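July
by Chaiwat Yimyam
4 min read

Up before 5 to get the ride in before the heat. I had the Orkumgate loop in mind, out by the reservoir and back over the ridge, but I left the decision until the gas station at the bottom of the hill. Legs felt fine so I went left.

The new rear light is still annoying me. It is the Bester, the one with the brake sensor, and it clips to the seatpost with a rubber strap that is too long for my post. I cut 2 notches off the end last night and it still flaps. The light itself is bright enough. The brake sensor comes on when I slow down, and it also comes on when I hit a rough patch, so on the chip seal past the dairy it must look as if I am stopping every few yards. I will try the low sensitivity setting tomorrow. If that does no good I will go back to the old light, which does one thing and has done it for six years.

Headwind all the way to the reservoir. Saw two other riders, both going the other way and both sitting up, so they knew what they had. One truck passed close on the narrow part by the pump house. I had seen it in the mirror and was already over on the white line. I have had the mirror since spring and I still get comments about it on the group rides. Lu says it looks like something off a school bus. Lu also turned around to look for a car last month and rode into the grass.

Stopped at the top of the dam road, ate half a sandwich, let a little air out of the front tire. I pump them too hard, I always have. It rolled better afterward on the bad pavement. I am running the Gritarance tires now, the wider ones, and the clearance at the rear brake bridge is tight. There was a small stone stuck in there on the way down and I could hear it ticking for a mile before I got off to look. Picked it out with a key.

The climb on the far side is 800 feet from the creek to the ridge. I did it in the second easiest gear, and the last steep bit in the easiest. Computer said 1141 for the whole ride, so the rest of the loop hardly adds anything, though it did not feel that way with the wind. No record. I was slower than in May and heavier than in May, and those two things are probably related. I drank both bottles before the top and had to go easy until the faucet at the church.

Chain skipped twice on the ridge in the small cogs. It has more than 16 hundred miles on it, and I have a new one in the drawer. I should measure it before I put the new one on, but I already know what the gauge will say. The cassette is the real question. If the new chain skips too, that is a cassette, and then I might as well do the cables while everything is apart – and then it is the whole weekend gone.

Home by 8:30. Hosed the bike off and left it upside down by the back steps to drip. Found a cut in the rear tire, short and not deep, no threads showing. Put a dab of glue in it. Right knee a little stiff on the stairs, on the outside, same place as last year. Raised the saddle a hair. I marked the old height with tape this time so I can put it back.

Work was slow after that. Answered mail until lunch, ate leftover rice and eggs, fell asleep in the chair for twenty minutes. Ordered brake pads and a shorter strap for the light. The strap costs more to ship than to buy, so I added bar tape to the order, and now I own three rolls of bar tape.

Early night. Short flat ride tomorrow if the knee is all right.

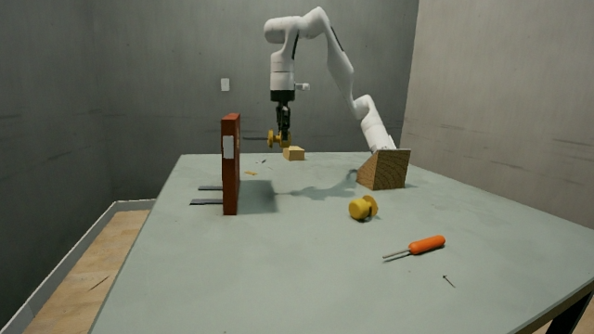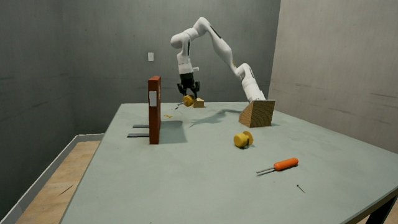
White arm over the table, holding the yellow piece.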